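Hand-held gripper pinches and won't let go of thin things – anyone fixed this?

Posted in Grippers and Small Arms

Cúc Phan
Hi all, long-time reader, first time I've had something worth asking. I've been using a pair of hand-held grippers in the kitchen, the kind with two linkage jaws and soft blue pads, and my job is moving utensils in and out of a basket. Spoons go fine. Chopsticks are driving me up the wall.

On Saturday the left jaw closed on a chopstick and stayed closed when I let go of the trigger. I had to pry it open, and I got a nice pinch between the two links for my trouble (small blood blister, I'll live). It had done 111 pickups before that with no complaint. Since then it sticks maybe one time in five, always on something thin, never on a spoon handle. The other gripper is the same model and behaves perfectly.

I've wiped the pads and checked the screws I can reach. Is this a spring, a pivot, or me squeezing too hard? And is it dumb to keep going while it does this?

Giuliana Cabrera
Ouch! Please stop using that one until you've had it apart, and don't pry it with your fingers again. Use a spoon handle or something.

My money's on the pivots. Mine did the same at 259 pickups. When you close on something thin the jaws travel almost all the way, so the links end up nearly in line, and if a pivot has any slop it can go a hair past center and lock. A fat handle stops the jaws early, so you never see it. Here's what I did:

Take the pads off first and close the jaws with nothing in them. If it still locks, the pads are off the hook.

Wiggle each link sideways. One of mine had play you could feel right away – the others were solid.

Try it again at the real setup, starting from wide open and coming in over the rim of the basket. Go for the chopsticks leaning out at the sides before the ones behind the spoons. 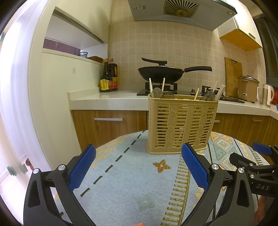
Fit a stop. I glued a little rubber bumper inside the body so the jaws can't close the last bit. It still holds a chopstick, and it hasn't locked since.

If you find a bent pin, replace the pair. I got mine from Novico and they took 13 days to show up, so order before you need them.

Bergmann
had this, put oil on it, went away

Cúc Phan
Thank you Giuliana! Took the pads off and it locked with nothing in it, second try. There's play in the lower joint too. Pins ordered, and I'm on the good gripper till they get here. Bergmann, I'm going to hold off on the oil near the chopsticks, but thanks!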